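About Pollness

Pollness records people teaching robots everyday kitchen jobs. We work from the old Flistholm creamery, a brick building put up in 1915, and our customers are research labs and small manufacturers that need demonstrations done by a person and checked by a person.

Jinfeng Meng started the company after several years of fixing packing machines. Refilwe Mofokeng joined in the first March and now runs the demonstration floor. There are seven of us in all.

How we work

An operator does each task through the arm, either by remote control or by taking hold of the arm and guiding it by hand. Which one we use depends on what the customer's own robot will need to copy. Remote control is slower to learn. Most new operators need 300 practice runs before we keep any of their work.

Every run is reviewed by someone other than the operator. Runs with a long pause or a second try at a grip are labelled as such and kept separate from the clean ones. Some customers ask for both.
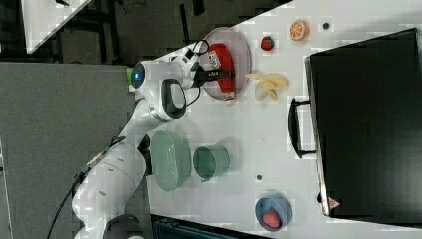
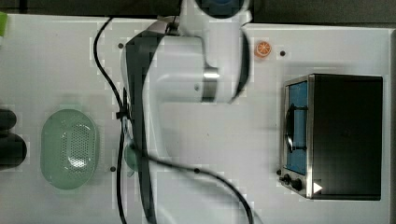 Our task list has grown to 136 jobs, most of them short. They cover setting out dishes, sorting food, opening and closing doors, and moving things from one container to another. We stick to ordinary household shapes because each one asks something different of the operator. A colander has a rim that can be pinched, a toaster oven has a bar handle across its door, and a round orange slice lying flat gives the fingers very little to get under. Operators learn these one at a time and then in mixed layouts, where the arm has to reach past one item to get to another.

What customers receive

Each order comes with the recordings, the written task instructions and the reviewer's notes. We store everything in Gustton, our own labelling program, and can export to other formats on request. The Fang package is our smallest order and covers a single task in several layouts. Larger orders are quoted after a phone call.

Working here

We hire operators from all sorts of jobs. Past work has included sewing, dental labs and crane driving. Training is paid, shifts are four hours, and operators change stations halfway through to rest their hands and eyes.

Visitors are welcome on Friday afternoons by appointment. Please use the side door, as the front steps are being repaired. Parking is in the gravel lot behind the building.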